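My mother-in-law asked me in May whether she should hold off replacing her cleaner until "the robots are ready". She was half serious. She'd seen a clip of a humanoid folding a shirt, and the woman who does her floors is retiring. I told her to hire a person. Then I spent a few weeks working out whether that was good advice, and this post is the result.

Some background for new readers. I spent most of my working life in packaging lines, first as a fitter and then on the automation side, and I've been semi-retired for a while now. I still do a bit of consulting for a small contract packer called Pakine. I've got a reasonable feel for what machines can do in a factory and a much weaker one for what they can do in a house, so I rang a few people.

**What already works**

Floors work. A robot vacuum is a solved product if your house is mostly flat and you don't leave charging cables lying about. Ours is seven years old and does the hallway and kitchen every morning. It can't do the step down to the laundry and it gets stuck under the same chair, so I turn the chair over before bed. Mowers are getting there too, although I wouldn't trust one on our slope.

Dishwashers and washing machines work, and have for so long that we've stopped calling them robots. I'd argue they should count. A washing machine senses the load, adjusts the water and decides when it's finished. What it doesn't do is pick the clothes up off the bathroom floor, check the pockets, or put anything away.

Every chore machine I can think of has that same gap. The middle of the job is automated. Getting things in and out of the middle is still done by hand.

**The shop floor isn't much different**

People assume factories sorted this out decades ago. Some did. If you make one product in very large quantities, you can build a line around it and the thing will run all night. At Pakine they don't have that luxury. They'll do a run of 4000 gift packs for one client, then change everything over for a run of something else, and the bottles are a different shape each time.

Mervyn Wragg runs the floor there. I asked him what he'd automate tomorrow if money weren't a problem, and he said the changeovers, then laughed, as those are exactly the bits he can't. His palletiser is excellent. It stacks cartons all day and doesn't complain about its back. The packing of mixed items into trays is still done at benches by people.

They did trial a pick-and-place cell two years ago. It had suction cups and a decent camera, and it was quick with flat boxes. The trouble came with pump bottles. Suction wants a smooth surface facing up, and the top of a pump bottle is a nozzle pointing off to one side. They tried gripping around the body, which was fine until the bottles were sitting close together and the fingers couldn't get in between without knocking the neighbour over. Mervyn reckoned it got most of them. Most isn't good enough when someone has to stand beside the machine to catch the rest.

The cell's parked at the back under a tarp at the moment. He hasn't sold it, and he thinks newer software might make it worth another go.

**What's changed**

The person who got me thinking differently was Prasanna Roy, who I worked with years ago and who has since gone over to the robotics side. Her current project is called Monia, and it's about tidying: shelves, benchtops, bathroom counters, that sort of thing.

In my day you programmed positions. You told the arm where to go, in millimetres, and you made very sure the part was there when it arrived. If the part was late or crooked, you added a fixture to straighten it. Prasanna's lot don't do much of that. They record people doing the task, a great many times in a great many places, and train a model on the recordings.

The part I found interesting is how they record it. You'd think they would need a robot in every house, but a lot of it is done with a gripper that a person just holds and works by hand. It's got the same sort of fingers a robot arm would have, so whatever the person manages to pick up, an arm should in principle be able to pick up as well. There are little square markers on the fingers, which software can use to tell how far apart they are. Prasanna let me have a go with one at her kitchen bench. I moved a mug from one side to the other without any bother. Picking up a teaspoon took me four attempts, and I've had hands for sixty-odd years.

I'd recommend the experience to anyone who thinks this should be easy. You lose your sense of touch straight away. You don't notice how much of tidying you do by feel until you're doing it with two stiff fingers and no feedback.

**The shelf problem**

I asked her which household job she found the hardest and expected her to say ironing or changing a doona cover. She said small shelves.

I didn't believe her, so she talked me through it. A shelf is open at the front and closed everywhere else. You come in from one direction, and the things at the back are behind the things at the front. The sides might be flat or they might not be. Everything on it is a different shape and breaks in a different way. And there's no single correct arrangement, so even once the machine can move things, it's got to know where you would want them.

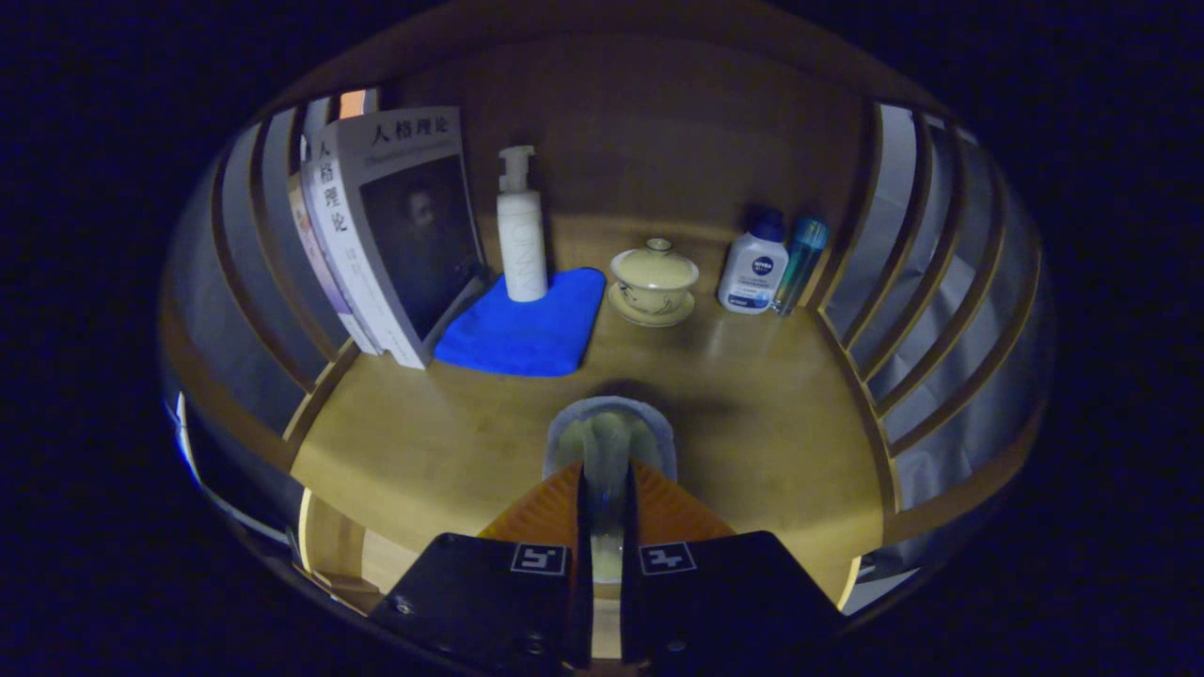

*Books, a folded cloth, a lidded tea cup and a few bottles, all sharing one shelf.*

I'd dust that shelf in a minute or two and wouldn't think about it. Going through it as an automation job is another matter.

The tea cup would worry me first. It has a separate saucer and a lid with a small knob, so you've potentially got three pieces to keep together. If you grab the knob, you get the lid. I'd lift the saucer and carry the lot level, and for that the fingers have to get under the rim.

The pump bottle is standing on the back edge of the cloth. If the job is "take the cloth and wipe the shelf", then the bottle has to come off first, and the machine has to work that out before it pulls. A child of five would probably get it wrong once and never again.

Then there's the slim see-through bottle over on the right, near the corner, next to the NIVEA one. Clear plastic has always been a pain for cameras. We used to put a backlight behind clear containers on the line so the sensor could find the edge. You can't ask people to backlight their shelves. The slatted sides don't help either, as a finger tip could find its way in between the ribs.

The books I'd leave alone. One's leaning with its cover facing out, and if you shift it you might be restacking the rest.

None of that is impossible. Prasanna showed me an arm in her lab, nicknamed Ene, putting bottles back on a shelf at a fair pace, and it was better than I'd expected. It dropped one, went back for it and carried on, and that recovery impressed me more than the placing did. The old machines would have faulted and waited for a fitter. It was still slow, and she was careful to tell me it had seen plenty of shelves a lot like that one.

**So, can they do it yet?**

For one task, in one place, with somebody nearby, yes. I'd say we're past the point where the videos are all trickery. For a whole house, unattended, with your grandmother's tea things in it, no.

I asked Prasanna how long and she wouldn't give me a number. Mervyn gave me one straight away, which was 20 years, but he says that about everything. My own guess is that light industrial work will get there well before houses do. A place like Pakine can change its benches and trays to suit the machine, and it can justify the cost across a couple of shifts. A house can't do either, and most of us don't want our homes rearranged for the convenience of an appliance. I already turn a chair over every night for a vacuum.

There's the price as well. I've seen a few figures thrown about for home robots and I'm not going to repeat them, as none of them came with a delivery date I'd put money on. What I will say is that maintenance never gets a mention. Grippers wear, belts stretch and cables fatigue where they bend. On a line you've got somebody like me to deal with it. I'm not sure who turns up at your house.

My mother-in-law has hired a woman named Jima, two mornings a fortnight. She does the floors, the bathroom and the shelves. I watched her do the one in the hall while I was there fixing a tap. She picked up three ornaments in one hand, wiped underneath with the other, and put them back in a slightly different order, which my mother-in-law says she prefers.

I'm going out to Pakine again next month to look at the cell under the tarp. If Mervyn lets me have it for a few weeks I'll write up how it goes with the pump bottles.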